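Visit report: Warnlow open afternoon, handling and textiles hall

Site visited in December. Report prepared for the equipment group at Custel.

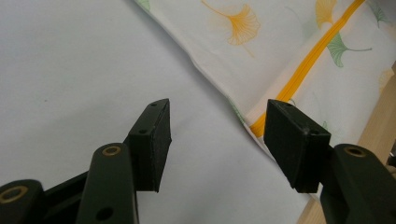

Hand-held gripper with jaws open, at the textile station. Printed cover with yellow zipper behind the right pad.

1. Purpose

Custel finishes and packs soft goods: cushion covers, pillowcases, table linen. Folding and bagging are done by hand at present. Warnlow had invited suppliers and customers to see its work on cloth handling, and I attended to find out whether any of it could be applied to our packing line within the next two budget periods. I had no instruction to discuss price and did not do so.

2. Arrival and format

The doors opened at 1 p.m. Sign-in was slow, with one desk serving both visitors and exhibitors, and the safety talk was repeated for each group. Visitors were sent through in groups of 17. My group started at the far end of the hall, so we saw the stations in reverse order and reached the textile station last. Anyone going next year should ask to start there. By the time we arrived, the presenter had shortened the talk and the time for questions was limited.

Parking is behind the building. The entrance shown on the invitation is a goods entrance and was closed.

3. Rigid parts stations

Two of the stations dealt with boxed and molded parts. The first was a conventional pick and place cell from Flendar, feeding trays to a labeler. It ran without a stop while we watched. The cell relies on every part arriving in the same position, and the operator confirmed that a tray turned the wrong way halts the line until it is cleared by hand. We have seen equivalent equipment before and I have nothing to add to last year's notes.

The second, from Leclerc, sorted parts from a bin using an overhead camera. Cycle time was not posted. When asked, the representative gave a figure for a single part type only and said that mixed bins were still being tested. I have asked for the mixed figure in writing.

4. Textile station

Ngaio Katene leads the cloth handling work and gave the talk. The approach differs from the other two cells. An operator carries out a task with a hand-held gripper fitted with a camera, and the recorded motion is used to train the arm. Programming by waypoint was tried first and dropped, as a cushion cover does not settle in the same shape twice.

The gripper is a two-finger design in very dark green plastic. The fingers are driven through a jointed linkage, with brass-colored rings set into several of the pivots. Each finger ends in a thick, block-shaped pad. Katene said the pads are the part that is changed most often and that the present version is the third. The first slipped on tightly woven cotton. The second held well but marked pale fabric, which would rule it out for our work. I was allowed to handle a spare pad. The inner face is slightly rough to the touch and left no mark on my sleeve, for what that test is worth.

The sample goods included an off-white cover with a ginkgo leaf print in orange, yellow and green and a bright yellow zipper. Katene described zippered items as harder than plain ones. The zipper is stiffer than the cloth around it, so a fold that crosses it tends to spring back, and a grip that takes in both the zipper and a single layer of cloth pulls the two unevenly. The trained arm is told nothing about zippers as such. It picks up the handling from the recordings, including the operators' habit of gripping a short distance to one side.

The training set for this task stands at 1084 recorded attempts, made by staff in rotation. Failed attempts are kept and tagged. Katene was firm on that point, having found that an arm trained only on clean attempts had no response when a corner slipped.

5. Demonstration

The arm was shown the task of taking a cover by one edge, drawing it flat and making one fold. We saw three attempts. The first two finished with an acceptable fold, judged by eye. In the last the arm took hold of two layers instead of one, lifted, set the cover down and started again. The second grip was good but the resulting fold was out of line by more than our packing standard allows.

Speed was well below that of a trained packer. Katene did not claim otherwise and said that speed is not being worked on at this stage.

Visitors could then try the hand-held gripper. It is lighter than it looks. The main difficulty for a new user is judging how far the jaws need to open before moving in on a fold. Open too little and the pads push the cloth away. My own first attempt did exactly this. After a few minutes I could pick up an edge reliably on a smooth table, though turning a cover over was beyond me.

6. Questions raised

Lighting. Asked whether white goods on a white surface cause trouble. Answer: yes, edges are harder to find, and a portion of the recordings has been made that way on purpose.

Fabric range. Cotton and cotton blends only so far. No terry, no fleece. We ship both.

Pad wear. Not measured. Pads are replaced when an operator complains.

Safety. The arm in the demonstration stood behind a light curtain. Shared working with packers has not been assessed.

Data ownership. If recordings were made at our site with our staff, Warnlow would want the right to reuse them. This needs to go to legal before any trial is discussed.

7. Assessment

The Flendar cell could be bought and installed now, but does not address any problem we have. The Leclerc sorter may be of interest to the hardware store for zipper pulls and buttons, subject to the mixed bin figure.

The textile work is not ready for our line. Fold accuracy and speed both fall short, and the fabric range leaves out a large part of our output. Recovery after a bad grip was better than anything I have seen on soft goods, and on that basis I recommend staying in contact.

8. Actions

Send Katene a box of our own rejects, zippered and plain, with fabric weights marked. She has agreed to record on them.

Obtain Leclerc mixed bin figure.

Legal to review the reuse clause. Draft text is with me.

Request the drawing for the current pad, including the face texture, so that the finishing room can run a marking test on pale cotton.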